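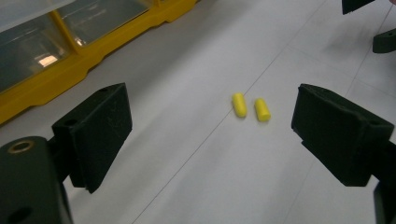

Department of Workshop Practice, Flerham Technical College - Nallarwood Campus

WP 822 Workshop Consumables and Storage
Handout 4: Foam earplugs - issue, fitting and drawer storage
Revised December 8, 2019

4.1 Scope

This handout covers disposable foam earplugs and the small drawer organizer used to hold them at the bench. Earmuffs and moulded plugs are dealt with in the next handout. Read it before the practical and bring it with you. The Duman stores catalogue is available at the issue counter if you need order codes.

4.2 The plug

A foam earplug is a short cylinder of soft, slow-recovery foam. The user rolls it down to a narrow diameter, places it in the ear canal and holds it there while it expands. Sealing depends on two properties of the foam: how far it can be compressed without creasing, and how long it takes to return to shape. A plug that springs back too quickly will expand before it is seated. A plug that has lost its recovery will sit in the canal without sealing.

The bench stock is bright yellow with rounded ends. The colour has a practical use. A yellow plug can be seen in the ear from across the shop, and a dropped one is easy to find on a pale surface. It is much harder to find among brass swarf, so keep the issue bench clear of turnings.

Uncorded plugs are a pair only by habit. There is no left or right. Both are issued together, and if one is lost or soiled both are replaced.

4.3 Fitting

Wash and dry the hands first. Metal dust and cutting oil transfer to the foam as it is rolled.

Roll one plug between thumb and fingers into a thin, smooth cylinder. Creases form leak paths, so start again with a fresh plug if the foam folds over on itself.

Reach over the head with the opposite hand and pull the top of the ear up and back. Insert the rolled end and hold a fingertip against the outer end until expansion stops. Repeat for the other ear.

Check the fit by cupping both hands firmly over the ears in a steady noise. A large drop in level means the plugs are not seated. Remove and refit them away from the machines.

To remove, twist slowly and draw the plug out. A fast pull on a well sealed plug is uncomfortable and can injure the ear.

4.4 Loose stock and bench stock

Bulk stock for the term is 800 pairs, held in sealed cartons in the Manel store. It is not opened at the bench. Bench stock is whatever has been moved to the drawers, and it is topped up at the end of each practical.

Drawers are preferred to open tubs. An open tub collects dust, and every user handles several plugs while taking a pair. Clear drawers also let the level be read without opening anything.
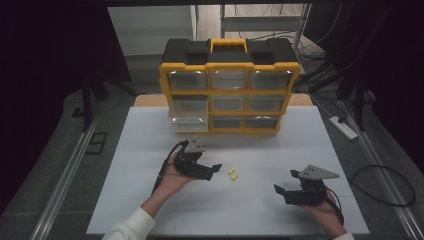 A portable organizer of this class has a carrying handle on top and nine drawers in a three-by-three grid. For the practical, number the drawers from the top left, working across each row. Assign them as follows.

Top row: foam earplugs, one size to each drawer - small, medium, large.
Middle row: corded plugs, spare cords, empty carry cases.
Bottom row: hand wipes, blank issue cards, pencils.

The most frequently used items go in the top row, where the drawer can be pulled without stooping and the contents seen from above. Nothing wet or oily is stored above foam.

Label the drawer front at the lower edge, so that the label does not hide the stock level. Do not label the case beside the drawer. Drawers get swapped during cleaning and the label must travel with the contents.

Before lifting the organizer by its handle, push all drawers fully home and keep the case level. Most small drawers of this type have no catch.

4.5 Inspection

Reject any plug that is torn, hardened, discoloured or flattened on one side. Flattening usually comes from an overfilled drawer. Fill to 2 layers at most - foam stored under load takes a permanent set.

Used plugs are never returned to a drawer, even if they look clean.

4.6 Practical task

Working in pairs, set out an empty organizer using the layout in 4.4, label it, and fill the top row. Issue one pair to your partner and complete the card. Note the size issued and the result of the cupped-hand check for each ear. If the check fails twice, change size and record both sizes.

Cards are handed in at the issue counter before leaving. The April sitting uses the same task with a different drawer layout, given on the day.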